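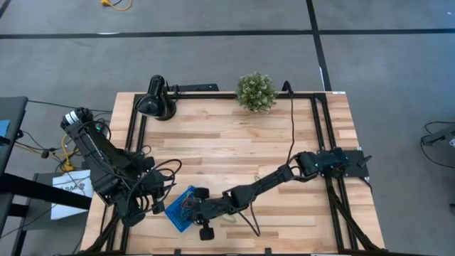

Last changed: December, Saturday, 16:20

Bench notes, two-arm table, Tinditville packing shop

Baskets again. We have been on the little blue mesh ones all week because they are what the Brerari orders go out in, and they are light enough that any clumsiness shows straight away. The right arm does the nudging. It comes in low and puts its finger pads up against the side of the basket, and the left one waits its turn over the wood. Once you have watched it for a morning you start leaning in your chair along with it!

Target for the shop is 260 baskets a shift across both benches. By hand we get there, but the last hour is miserable and everyone knows it, wrists mostly. The plan agreed with Hermans (they built the frame, we did the table top) is that the arms take the filling and squaring up, and people keep the checking, the labels and anything odd. Nobody's hours change before spring. That was put in writing, and I think it did more for the mood in here than any demo.

What I have noticed so far about the work itself:

The packers are far better at spotting trouble than the software is. One of the evening crew could tell from the sound of the left wrist joint that it was straining, well before the log said so. We have added a column to the shift sheet for remarks like that. Please use it, even for one word.

Talking has gone up. By hand you pack with your head down. With the arms going, two people end up standing at the table discussing why a basket tipped, and that is where nearly all our good ideas have come from this month (the softer approach angle, for one, and slowing the last bit of the push).

There is a new kind of boring, though. Watching a machine do a thing nearly right is tiring in its own way. I would like to try swapping every 20 minutes between watching and labelling, and see if people prefer it. Somebody suggested 2 hours a stretch. I did that myself on the first day and was no use to anyone by the end.

Jobs on the bench:

Cables on the left arm want tidying, they swing out in a big loop over the work area. Clips are in the Furitz box under the stores shelf.
Basket is sitting at a tilt when the right gripper is up against it. Try starting the push lower down, then try it with a heavier fill.
Lamp at the back corner: leave it where it is until the vision settings are saved, then we can argue about it.
The small round plant stays. Voted on.

Durability run is set for 1,000 cycles on the right arm, starting with empty baskets and then filled ones. I want packers to write the list of what counts as a failure before we begin. My own list was all about position and force, and theirs started with "lid won't shut", so theirs is going at the top.

Also asked for: a stop button that can be reached from a stool. Ordered two.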